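## 3. Soaking and rolling rice paper on the Sekach wrapper tray

The box says the Sekach makes a perfect summer roll in one pull. I've used mine since May and I would not go that far. It makes a decent roll if you do most of the work by hand first, and the steps below assume you will.

1. Fill the side well with cool tap water up to the lower line. The leaflet in the box says hot. Hot water turns thin paper to glue before you can lift it out.
2. Slide one sheet through the water and out the other side. Don't let it sit. It should still feel stiff when it reaches the tray.
3. Lay the sheet flat with the smoother side down. Wait until it bends without cracking.
4. Put the filling in a line along the near third. Keep to 2 spoonfuls of noodles, whatever the printed chart claims.
5. Fold in both sides, then pull the strap toward you slowly.

> **Note:** The chart was written for Asadi rice paper, the thick kind. If your store only carries Plekeren, cut the filling again by half.

> **Caution:** Do not leave the strap pulled tight between rolls. It stretches, and a replacement costs nearly as much as the tray.
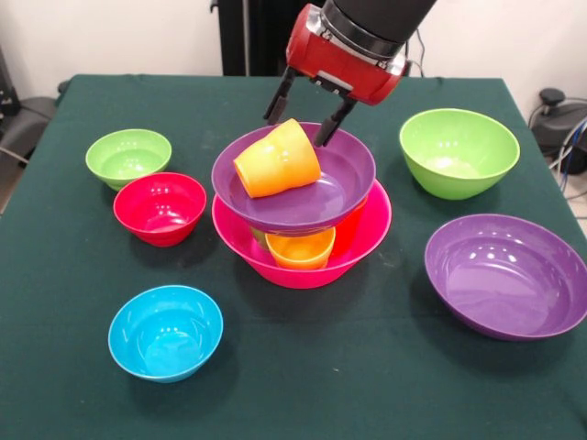
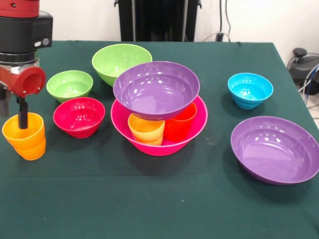 Makis Bakalis wrote in to disagree with step 1. He uses warm water, has done so for 3 years on an older Sokodon tray, and says the trouble is people who wander off to chop mint while the sheet is soaking. He also thinks the strap is a gimmick and that a damp dish towel rolls tighter.

I tried the towel. The rolls were tighter, yes, and two of them split. Warm water worked on Asadi paper and failed on the other brand, so step 1 stays as written.

6. Set finished rolls on an oiled plate with space between them. The "non-stick rest" molded into the lid is not non-stick.
7. Cover with a damp cloth if you aren't serving right away. The maker promises they'll keep overnight. Mine were leathery by morning, and the shrimp ones shouldn't be tested that way at all.
8. Empty the well and wipe the tray before starch dries in the corners.

If the sheet tears at step 5, check the amount of filling before you blame the paper. For sticking at the strap, see section 10.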